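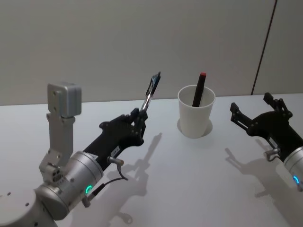

Kallimley releases two-arm planning software with a shared timeline

Kallimley, the robot software company, has released a new version of its motion planner for workstations with two arms. The update, called Curura, plans both arms on one timeline and lets either of them wait, slow down or change its path while the other is holding something. It went out to existing customers in February.

Earlier versions planned each arm separately and then checked the two results against each other. If the paths crossed, one arm was stopped until the other had cleared the area. That worked for simple sorting, where the arms rarely need the same part of the table, but it caused long pauses in jobs where both grippers have to come close to the same object.

"Most of our support requests were about waiting," said Kadri Grīnberga, who leads the planning team. "A customer would send us a log and ask why the right arm had done nothing for half the cycle. The planner had reserved the whole middle of the table for the left arm, and it kept that reservation until the left arm was back at its start position."

Curura breaks these reservations into shorter pieces. Space is released as soon as the arm and whatever it is carrying have passed through it. The planner also takes account of the held object, so a long thin tool in the gripper is treated as part of the arm for as long as the fingers are closed on it.

The shape of the held object can be loaded from a file or estimated from the cameras. Jinlong Deng, who wrote the perception side, said the estimate is deliberately generous at first and is tightened as more views come in. Shiny metal shafts are still difficult. Reflections tend to make them look shorter than they are, and the software now adds a margin at the tip when the depth readings along the shaft disagree.

Clear and cloudy plastic is the other known weak point. Thin cups can be partly missing from the depth data, so the planner may believe there is free space where there is a cup wall. The new version compares the depth picture with the ordinary colour picture and marks any area where the two do not match as occupied. Deng said this makes the arms more cautious near such objects and adds a little time to each approach.

The company tested the release on a set of 556 recorded tabletop tasks, including placing pens in cups, passing tools from one gripper to the other and clearing small items into trays. In 509 of them the planner found a complete plan for both arms without a person having to step in. Most of the others ended with a request for help, which is the intended behaviour when the planner cannot find a path inside the time limit. Kallimley has published the list of tasks it did not solve along with the release notes.

Wagner Meireles, who runs testing, said the failures fall mainly into two groups. In one, an object is standing so close to a second object that neither gripper can get its fingers round it. In the other, the first arm picks something up in a way that makes the later handover impossible, and the planner notices too late. The second group is the one the team wants to work on next.

"It looks ahead 2 steps at the moment," Meireles said. "For a handover that is often enough. For a handover followed by an insertion it is not, and you can see in the logs where it paints itself into a corner."

The release also includes a replay tool. Users can open a log, move through it on a slider and see the planned path, the measured path and the reserved space for each arm. Any point in the log can be saved as a new test case. The tool runs in a browser and does not need a connection to the robot.

One early user is Górecki, a contract assembly firm that has had the software on its two-arm bench since the trial version. Sławomir Witkowska, an automation engineer there, said the replay tool had been more useful to the firm than the faster planning.

"We had a fault that came up perhaps once in a shift and we could never catch it," Witkowska said. "With the replay we found that one wrist was turning the long way round because of a joint limit we had set ourselves. That was our mistake and it took ten minutes to put right."

Witkowska was less happy with the move from the old version. Task files written for separate planning have to be converted, and the converter drops any custom waiting points. Górecki had used a lot of these to work around the old pauses. Grīnberga said the waiting points were left out on purpose, as they would force the new planner to behave like the old one, but that the converter should have given a warning. A warning has been added in a small update released since.

Curura supports the same arms and grippers as the previous version. Force control has not changed, and neither have the safety settings – speed limits and stop zones set on the robot controller still override anything the planner asks for. Users who prefer separate planning can keep it switched on for each task in the settings menu, although the company says it will only fix serious faults in that mode.

The planner runs on an ordinary workstation with a graphics card. Without one it still works, but the camera estimate of held objects is turned off and shapes have to be loaded from file.

Customers with a current support contract can download the update from their account page. A connector for Serkaseck, the scheduling system used by several of Kallimley's customers, is being tested now and will be offered as a separate download. Grīnberga said the team wants to see it run on at least one customer site before giving a date.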